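Trucos rápidos para la cocina (apuntes sueltos)

Voy con prisa, así que al grano. Todo probado en casa, nada de productos raros.

Grasa pegada en la placa: bicarbonato con un chorrito de agua, pasta espesa, 7 minutos y paño húmedo. Sin estropajo metálico, que raya. Si queda cerco, vinagre blanco y otra pasada.

Olor a pescado - un cazo con agua, media limón y dos clavos. Fuego bajo, ventana abierta. Listo.

Las latas: pasarles un trapo antes de abrirlas, siempre. Las viejas delante y las nuevas detras, si no acaban caducadas al fondo. Si sobra algo, a un tarro de cristal con tapa y a la nevera, máximo 24 horas en el caso del atún.
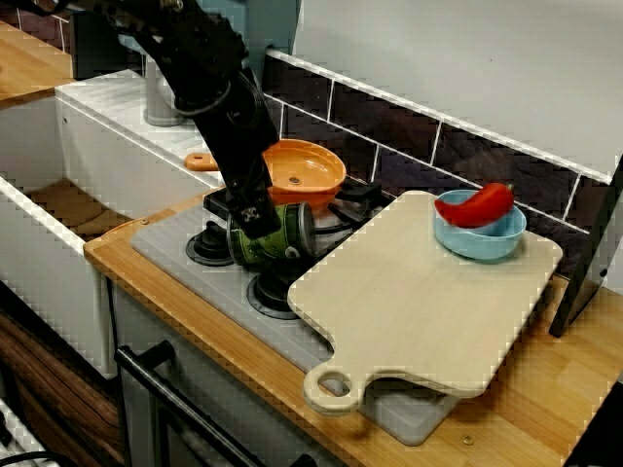

Desagüe lento. 125 gramos de bicarbonato, un vaso de vinagre, tapar y esperar. Después 1000 ml de agua bien caliente, despacio. Una vez al mes va de sobra.

Tablas de madera: sal gorda y limón, frotar, aclarar, secar de pie. Nunca al lavavajillas!

Sartén antiaderente - dejar que se enfríe antes de mojarla, se deforma si no. Para apilar, papel de cocina en medio.

Lo de la sal y el limón me lo pasó Lilibeth Umali, gracias otra vez. Otro dia sigo con el horno y las juntas de la nevera.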